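Grasp planner, week three of fighting it

Quick one tonight, it's nearly 11 pm and I want this written down before I forget what I changed.

So the planner. I'd been running the Zomix solver with its stock settings and blaming everything else. Contact model, gripper friction, my own scoring code. Spent two evenings in the scoring code. Found one real bug (a sign flip in the tilt penalty, embarassing) and fixed it and the numbers barely moved.

What was really going on — the joint limits in my arm file were wider than the ones in the controller. Planner says sure, go there. Controller clips the last bit of the move. Gripper ends up a little off from where the plan says it is and the log still reads "success" because the log only checks the plan. Ugh. I wrote that log.

Fixes so far:

Limits now get read from one file, both sides. Should've been like that from day one.

Success check uses measured joint positions. Not planned ones.

Iteration cap up from 400 to 1,000. Slower, but the long reaches over the pedestal stop giving up half way. Going to profile it at some point, I suspect most of the time goes in collision checks of the elbow against the beam.

Batch of 300 random starts after that, and only 6 came back with a mismatch between plan and measured pose. All 6 are the same kind of start, elbow folded right back. Haven't looked into why. Maybe a seed thing, maybe the wrist solution flips over.

The Ackermann task set is still what I'm testing on, beam plus upright block. I like it for planner work because the beam is long and the arm has to reach across it, so a lazy path hits wood pretty much straight away. Grasping near the end of the beam is the one that kept failing for me, so thats the one I keep re-running with the viewer open.

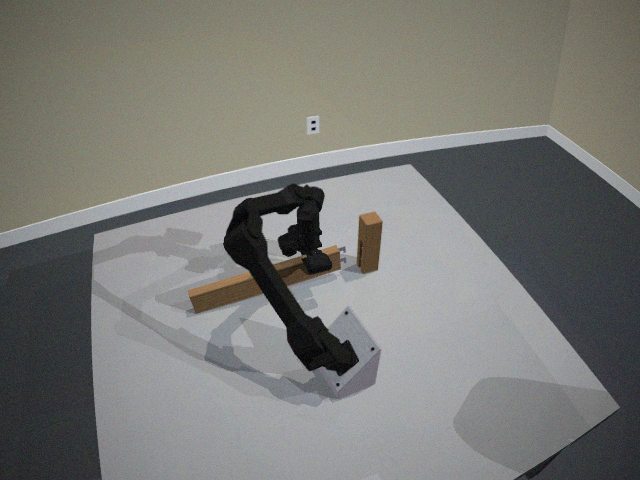

Sim viewer, gripper down on top of the beam by the right end, block standing just past it.

Next up is getting rid of the hand-tuned approach height. It's a constant buried in a script called Skiltell that I started in August and never cleaned up, and every time the beam pose changes I go poke at it again. Want it computed from the beam's top surface plus a margin. Small job. Famous last words.

Also need to rename my config folders, there are two called "new". Going to bed.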